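Measuring a toaster oven properly
May 2020

The dial on a small toaster oven is a suggestion. I wanted a number I could bake against, so I spent a few evenings logging air temperature at three rack positions with a cheap thermocouple and a notebook.

Setup

The logger is a Grullix two-channel unit, bought used. It samples once per second and writes plain text, which is all I need. I clipped one probe to the center of the rack and taped the lead along the door seal with foil tape. The door still closes fully. The second probe stayed outside the oven to record room temperature.

I set the dial to 220 °C and waited 30 minutes before recording anything. Earlier runs in January started from cold and were useless, as the heater overshoots badly on the first cycle.

What the log shows

The air temperature swings 38 degrees from peak to trough at the center rack. The thermostat is a bimetal strip, so a wide band is expected – but this is wider than I assumed. The mean sits below the set point. On the lowest rack it is lower again, and the cycle is slower.

Bernardo Carvalho suggested adding thermal mass, so I put an unglazed tile on the bottom rack and repeated the run. The swing dropped noticeably. Preheat now takes 40 minutes, a fair price for bread and a poor one for toast.

Placement

A toaster oven needs free air behind and above it. Mine had been pushed against the wall, and pulling it forward lowered the outside case temperature. It did nothing measurable to the inside. I keep plates and racks well to the side.
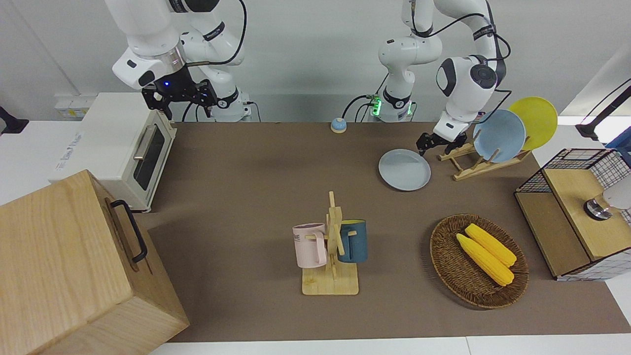
White toaster oven on a tabletop.
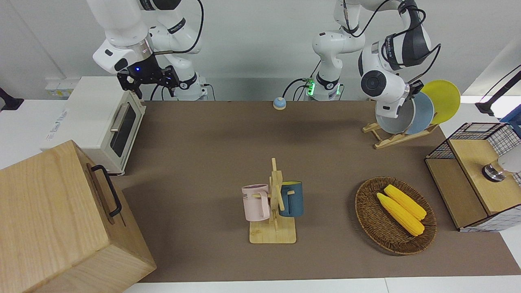 Next

Repeat everything with the probe pressed into a loaf. Air temperature is easy to log, but crumb temperature decides when the bread comes out.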